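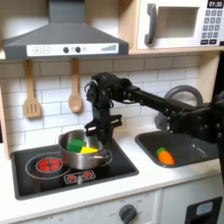 Report on the Visit to the Hullent Works of Troletti Cookware
Date of visit: 6/4/25

Purpose of the visit

The Household Trades Education Council visited the Hullent works at the invitation of Troletti Cookware. The Council is revising its two-year course in kitchenware retail and repair, and the members wished to see current methods of forming, polishing and inspecting metal pots before the new workshop units are written. The last visit of this kind was made under the previous syllabus, when the works still cast its own handles.

The Council was represented by Carol Tapley (chair), Gerrit De Smet (workshop instruction) and Valter Rustad (secretary). The party was received by the works manager, Frans Dekker, and was accompanied throughout by Mark Anthony Soriano, who is responsible for training at the site.

Arrival and introduction

Visitors signed in at the gatehouse and were issued safety shoes, eye protection and ear plugs. Long sleeves were required in the press hall. Mr. De Smet's own shoes were accepted after inspection.

Mr. Dekker opened with a short account of the company. The works employs 496 people across two shifts and produces 4000 finished pieces on a normal working day. Most are saucepans and stockpots, sold under the Troletti name and, in the lower price range, as Purnen. Frying pans are made at a different site and were not covered.

Press hall

Steel arrives in coils and is cut into round blanks. Offcuts are collected beneath the cutting line and returned to the supplier by weight. The blanks are coated with a drawing lubricant and pressed into shape, the shallower pans in one stroke and the deeper stockpots in two or three. Between strokes the deeper pieces are washed and heat treated, as the metal hardens when drawn and would otherwise split at the wall.

Mr. Soriano showed the party a rack of rejected pieces which he keeps for teaching. It included torn walls, wrinkled rims and one pot with a clear ring around the base where the tool had been set too low. Mr. De Smet asked whether the Council could have a similar set for its own classrooms. Mr. Soriano agreed to put one together, subject to approval from the stores department.

The noise in this hall made conversation difficult. Future parties should receive the explanation in the corridor before entering.

Base bonding

The thick base of each pot is made of an aluminum disk enclosed by a steel cap. The parts are heated and then joined under a heavy press. A sectioned sample was passed around so that the layers could be examined at the cut edge. Ms. Tapley observed that the current student handbook still describes brazing as the usual method. Mr. Dekker confirmed that brazing has not been used at Hullent for many years, although repairers will continue to meet brazed bases on older pots. The Council's text should therefore keep the section and add a second one.

Polishing and handles

Outer walls are polished on rotating wheels, first with a coarse compound and then with a fine one. The inside is given a brushed finish, which hides the marks of spoons and whisks better than a mirror finish does. Extraction hoods stand over every wheel, and operators change station every 70 minutes.

Handles are spot welded on the standard range and riveted on the professional range. The party watched an operator test welded handles by hanging a weight from each one. Mr. Rustad asked how often a handle fails. The operator replied that it had happened once in her time on the bench, during a change of welding tips.

Inspection and packing

Each pot is placed on a flat plate and checked for rocking, then filled to a set line to confirm its volume. Lids are tried by hand. Pieces with light surface marks are sold in the works shop, and those with a fault in the base or handle are scrapped. The gauges used at this bench are supplied by Poojary and are recalibrated each June.

Packing has recently changed from plastic sleeves to folded paper. Mr. Dekker stated that breakage of glass lids rose in the first weeks and fell again after the fold was altered.

Discussion

A meeting was held in the canteen after lunch. The following points were raised.

The works is willing to accept students for one-week placements, provided that no more than 3 attend at a time and that each has completed the Council's safety unit beforehand.

Mr. Soriano considered that new employees from the trade schools have a good knowledge of materials but little practice in measuring. He would welcome more bench time with calipers and depth gauges.

Ms. Tapley asked whether spare handles and lid knobs would remain available to independent repairers. Mr. Dekker said that parts for the professional range are held for fifteen years. Purnen handles are not sold separately, and there are no plans to change this. The Council expressed its regret on that point and asked that it be recorded.

Actions

Mr. De Smet will revise the handbook section on bonded bases.
Mr. Soriano will confirm the teaching set of rejected pieces.
Mr. Rustad will send the placement terms to member schools and collect replies.

The Council thanks Mr. Dekker and the staff of the Hullent works for their time and for the care with which questions were answered.

Valter Rustad
Secretary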